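Checking gripper width estimates before you trust them

Posted Thursday, June 24, 2021 by Meron Worku
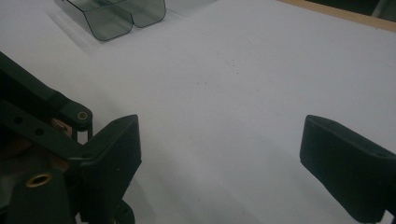
What you need

A recording from a hand-held gripper with a camera mounted behind the fingers, the Tostura tools installed, and an hour in which you can put up with plots. I am assuming your recordings already open and play. If they don't, sort that out first, as nothing in this page will help.

The job is to get one number for every image: how far apart the fingers are. Tostura will happily give you that number with the default settings. It will also give you a confidence score next to it, and I would ask you to ignore the score for now. In my experience it tells you how sure the fitter is that it found two edges. Whether they were finger edges is another matter.

Step 1: Find the open position

Scrub through the recording until the fingers are wide apart with nothing between them and a plain surface behind. A pale table is ideal if your fingers are dark, as ours are. Save that image number as your open reference. Then find one where the fingers touch and save that as the closed reference.

People skip the closed one and let the software guess it from the mechanism drawing. The drawing is of the gripper as designed. Mine has been dropped.

Step 2: Mask the parts that aren't fingers

Open the mask editor and paint out the linkage. It is usually the same colour as the fingers, it moves when they move, and it has long straight edges that the detector likes very much. The brass bushings are nearly as bad, as bright rings against dark plastic make strong corners.

Paint generously. The linkage swings, so a mask drawn on the open reference won't cover it on the closed one. Flick between the two and paint the union of both.

The manual suggests using the bushings as tracking points instead of masking them. In principle that's a good idea and Ivana Huenchumán got it working on one of her recordings. I tried the same settings on mine and the tracker hopped from a bushing to a highlight halfway through. If you want to try it, do the masked version first so you have something to compare with.

Step 3: Set the contrast threshold by hand

The automatic threshold looks at the whole image. A big white table drags it upwards, and then soft shadows start to count as dark objects. The shadow under the gripper is the usual culprit, since it moves with the hand and so looks wonderfully consistent to the software.

Start at 10 and go up by 5 until the shadow drops out of the preview. Stop there. Going further eats into the lit rims of the fingers, and your widths will creep up without any warning.

Crumbs and specks on the table don't matter much. There is a minimum blob size, and the default is fine. (I looked for something to complain about there and couldn't find it.)

Step 4: Fit a short stretch

Choose 500 consecutive images that include at least one full opening and closing. Run the fit on those only. Running the whole recording first is a good way to spend an afternoon making a file you will delete.

Plot the width against the image number. You want smooth slopes and flat tops. Look for:

Single spikes. Nearly always the detector catching something in the background for one image. See-through plastic is a nuisance, as its outline darkens and fades with the angle. The median filter will deal with spikes.

Steps. The width jumps and stays there. The detector has swapped one edge for another and is happy with it. A filter will hide this from you and fix nothing. Go back to step 2.

A slow drift in the flat tops. Check whether the exposure is changing. Lock it when you record next time; for this recording, you can try the normalise option, though I have seen it make things worse.

Step 5: Check by eye

Pick ten images from the plot, including a few from the steepest slopes, and look at the overlay on each. The coloured lines should lie on the inner faces of the fingers. If they sit on the top rims, the width will be wrong by an amount that changes as the fingers turn, so you can't just subtract it.

This is the dull part and I don't know of a replacement for it. Tostura's own report page called one of my runs good when the left line was sitting on the linkage in 980 images.

Step 6: Run the rest

Save the mask and the threshold with the recording, not in your general settings. The next recording will have a different table or a different lamp, and old masks load silently.

Does it need to be this careful?

Depends what the widths are for. If you only want open or closed, the defaults will probably do. If a policy is going to learn from them, a steady error in the width is a steady error in the grasp, and you'll be blaming the training for it in a month.

I haven't tested any of this on the newer release. The notes say edge selection has been "improved", with no detail on how, so I'd run step 5 again before believing it.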